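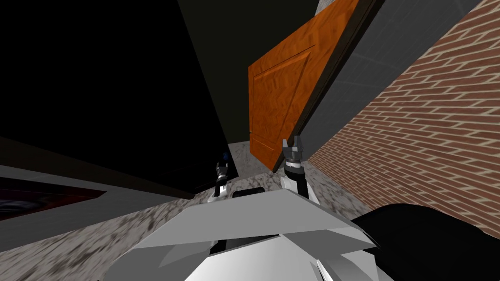

The Association's visit to the Moser Centre for Massage and Aromatherapy was arranged in June, when the Centre applied to have its diploma in clinical aromatherapy recognised. Members had asked for a plain account of the premises, the teaching and the arrangements for clients. The Centre keeps its lighting low, and visitors will notice one dark wall with a tiny blue light glowing against it. Our report was otherwise concerned with the course itself.

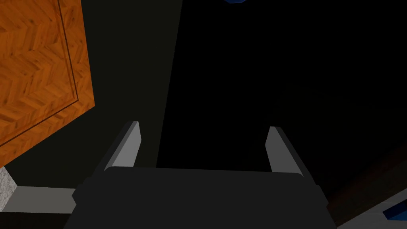
Marian Tollgate
Education Officer
15 August 2020

The diploma is taught over 10 months, with four study weekends and supervised practice in between. Students must complete their anatomy paper before they treat members of the public. We were shown the marking scheme and a selection of case studies, which were thorough on medical history but rather brief on aftercare. The tutors accepted this point and will ask for a fuller aftercare note from the next intake.

Oils are bought from two suppliers, Perka and Dulta. Each bottle is entered in a stock book on arrival, with its batch number and the date of opening. Citrus oils are kept apart and replaced sooner than the others. The book was up to date on the day of our visit - the only gap was a missing signature for a carrier oil.

Client bookings and consent forms are handled through Jalloneo, which the Centre adopted last year. Paper copies are still offered to clients who prefer them. We asked how a student would deal with a client who is pregnant or taking blood-thinning medicine, and were told that

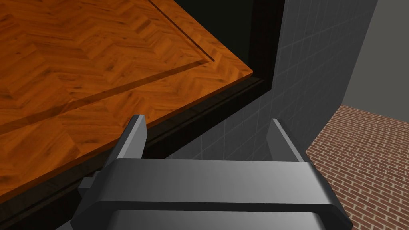
the appointment is referred to a tutor before any oil is chosen. The same rule applies to clients under 18, who must also attend with a parent or guardian. These rules are printed in the student handbook.

The student clinic has given 4,000 treatments since it opened. Fees are modest and are displayed at the point of booking. Feedback forms are read by the course leader at the end of each term, and a short summary is given to students.

Recognition is recommended for two years, subject to sight of the revised aftercare form. Members wishing to read the full assessment may request a copy from the Education Office.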